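Grevelik Fabric Swap: Frequently Asked Questions

Everything we get asked most, all on one page. New swappers, welcome! 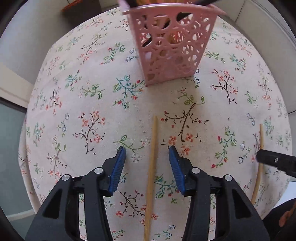 Floral tablecloth with coral and pink blossoms, and a pink basket

When is the next swap?
The big summer one is in July, in the Huet Street hall. Doors open at 10 on a Thursday and we go until 4. Come early if you love vintage prints, they fly!

How does it work?
You bring clean fabric you no longer want, we weigh it, and you get tokens to spend on anything in the room. Curtains, sheets, quilting scraps, half-finished skirts, tablecloths like Grandma's... we take it all.

Do I have to sew?
Not at all! Plenty of people come for cloth to wrap gifts in or to cover a tired chair. There's a beginner corner too, with spare needles and very patient company.

What can't I bring?
Anything damp, moldy or smelling of smoke. Please also leave foam and pillow stuffing at home. Small stains are fine if you pin a note to them.

How big does it get?
Last summer we had 165 swappers and moved over 1000 pounds of fabric, our best year yet!

Can I get there without a car?
Yes, the Busum bus stops right across the street. From Gerkham you'll need to change once.

Do tokens expire?
Never. We still see the old green ones and love it when they turn up.

What happens to the leftovers?
Good pieces go into the next swap. Thin or torn cotton gets cut into cleaning rags, free by the door.

Can I bring my kids?
Please do! There's a button-sorting table and it is wildly popular, with grown-ups too.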